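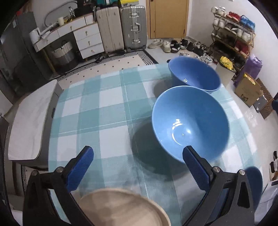
My aunt left me her dishes and my sister the money, and I was told more than once that the dishes were the better deal. They came from Cordier, a department store that closed before I was born, and they had spent most of their lives in a cabinet in Rustside waiting for company good enough to eat off them. I set two of the blue bowls on the plaid tablecloth, one behind the other with their rims touching, and stood back to feel something. What I felt was that I had no place to put them. My dresser has five drawers, gold knobs and all, and every one was full. The top had already gone to the mirror, the candle and the paper towels.

"You could eat out of them," my sister said on the phone. She was calling from a boat.

I explained that one did not eat out of them. In my aunt's house we ate cereal from plastic tubs that had once held margarine, in full view of the cabinet.

"Then sell them."

So I called Storora, which rents closets to people who have run out of closets. The man offered me a unit, 4 feet by 4, for $69 a month, first month free if I signed before September. I asked whether it was a safe place for dishes. He said it was a safe place for anything I didn't plan to look at again.

I thought about that while I hunted for newspaper. My aunt wrapped every dish in newspaper whenever she moved, and she moved often, usually to a place one block from the last. She owned a set for 24. I never knew her to invite more than 20 people anywhere, and that includes the funeral, which she planned herself, down to the paper plates.

By then it was past eight and I hadn't had dinner. There was soup. I own one saucepan and, at that moment, no clean bowls of the kind a person is allowed to use. I looked at the near one for a while. It had a good deep inside to it, the sort of inside you'd pick for soup if you were a stranger and knew nothing about the family.

The phone rang again. My sister wanted to know what I'd decided.

"I'm busy," I said. "I'm having someone over."

"Who?"

I said she wouldn't know them – and went to find the good spoon.

Posted July 26, 2019

Print this story
E-mail this story to a friend

More short fiction
The Last Bus to Corkaseo
A Lamp for the Landing
Notes Toward a Garage Sale
My Mother's Other Umbrella

Get a new story in your inbox every month. Enter your e-mail address to join our newsletter. You can unsubscribe at any time.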